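课程小组报告：宿舍小家电的待机耗电与闲置情况

选题原因
一开始想做整栋楼的用电，后来发现拿不到总表数据，缩小到我们这一层。问题很简单：买回来的小家电到底用不用，不用的时候插头拔不拔。学校后勤给的电费单只到房间，分不到每个电器，所以只能自己测。

方法
问卷加实测。问卷发了30份，全部收回（挨个敲门收的，所以回收率好看，不代表大家爱填）。实测借了实验室的Votton插座式功率计，一共5个，每个电器连续接13小时，从晚上接到第二天上午。预算3000元没用完，主要花在插线板和打印上。
数据用Idusus表格导出，导出的时间格式是乱的，手动改了一遍，可能还有漏改的，附表里如果看到时间倒着走请忽略那一行。

问卷部分
题目比较粗。第一题问有什么电器，第二题问上周用过几次，第三题问用完拔不拔。第三题其实问得不好，"有时候拔"选的人最多，等于没问。下次应该改成"现在插着吗"，当场看。
电热水壶几乎每个房间都有，每天用。吹风机也是。早餐机、煮蛋器这类就两极分化：有的人天天用，有的人开学用过一阵就放着了。理由写得最多的是"洗起来麻烦"，其次是"早上起不来"。有一份问卷写"声音太大室友会醒"，我们觉得挺有道理，但是没有单独统计。
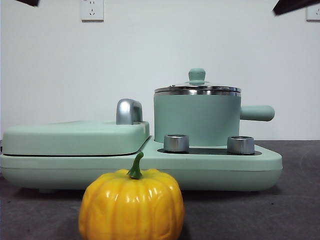 图1 多功能早餐机，薄荷绿色，前面是一个黄色的仿真小南瓜

早餐机单独讲一下，因为讨论的时候吵得最久。按机械旋钮的那种，关了就是关了，功率计上看不到读数。带显示屏的一直亮着，有读数但很小，接近功率计的下限，所以我们不敢写具体瓦数，只写"有"或"无"。同样的道理，手机充电头空插也只记了"有/无"。
这里要承认一个问题：功率计精度不够，待机这种小功率本来就不适合用它测。开题的时候没查清楚，借到手才看说明书。

比较意外的
电热水壶带保温功能的，忘关保温比什么待机都费电。保温的时候加热是一段一段的，曲线像锯齿，第一次看到以为仪器坏了，换了一个插座式功率计重测，还是这样。饮水机也类似，夜里没人喝水照样在加热。
也就是说"待机"和"保温"应该分开算，我们中期汇报的时候混在一起了，老师指出来的，本报告已经改过来。

跟别的资料对比
参考了Mendonça那份公寓用电的课程资料，它的分类方法是按用途分（烹饪、清洁、娱乐），我们按使用频率分，不太好直接比。Rurkurcombe的调查表我们借了两道题，翻译得有点硬，有同学反应看不懂"间歇性使用"是什么意思，后来改成"想起来才用"。

不足
1. 样本就一层楼，而且都是同一个学院的，作息差不多。
2. 实测在11月，还没到最冷的时候，取暖类基本没覆盖到。
3. 有一晚停过电，那晚的数据删了，没补测。
4. 问卷是实名敲门收的，违规电器肯定有人没写。

建议
保温功能用完就关，优先级最高。饮水机睡前关。不常用的小家电可以一层楼共用，放公共厨房，登记一下就行，比每人买一台划算，不过谁来洗是个问题，访谈里意见很不统一。
插线板带独立开关的比较实用，够不着插座的桌子尤其需要。

分工
问卷设计和录入两人，实测两人，报告和排版一人。周一交初稿之后又补了"不足"第4条，目录页码可能对不上，以正文为准。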